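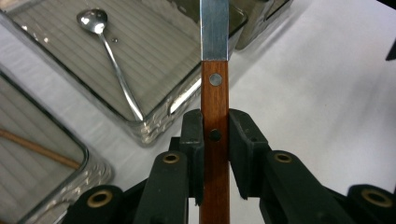

Kitchen Routine During a Boil-Water Notice

Print this page | E-mail this page

A boil-water notice means the supplier can't rule out bacteria or parasites in the lines. It applies to every cold and hot tap in the house until the notice is lifted in writing. The notes below were first put together for Nekatstead households after the July main break, when 69 homes on the Panthorpe side were affected.

Drinking and cooking water. Bring it to a full rolling boil and hold it there for one minute. Let it cool in the same pot with the lid on, then pour it into clean covered containers and label them. A pitcher filter or refrigerator filter does not replace boiling. Cloudy water should be strained through a clean cloth or coffee filter first.

Ice. Discard what is in the bin and switch the ice maker off. Ice made before the notice is suspect too, as the contamination may be older than the announcement.

Produce. Rinse with boiled, cooled water. Peeling helps with carrots and cucumbers but the knife still has to be clean.

Dishes by hand. Wash and rinse as usual in hot water. Then soak for at least one minute in a basin with one teaspoon of unscented household bleach per gallon of warm water. Air dry completely. Do not towel dry. Wooden handles and wooden boards hold moisture longer than metal, so stand them on end and leave space between pieces.

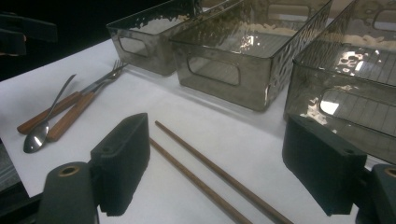
Utensils and storage bins on a white tabletop.

Dishwashers. Acceptable if the machine has a sanitizing cycle or a final rinse of at least 150 degrees F. If the manual gives no rinse temperature, treat the load as hand-washed and use the bleach soak.

Coffee makers. Most do not boil the water long enough. Fill them with water that has already been boiled.

Brushing teeth. Boiled or bottled water only. Keep a covered cup by the sink.

When the notice ends. Run each cold tap for several minutes, then the hot taps. Flush the ice maker by making and discarding 2 full batches. Replace filter cartridges. Drain and refill the water heater if the supplier says to.

Corrections to Lahcen Fahmy. Bleach section checked by Yee-man Lau.

Last revised 4 February 2018

Contact | Copyright Nekatstead Household Notes | Back to top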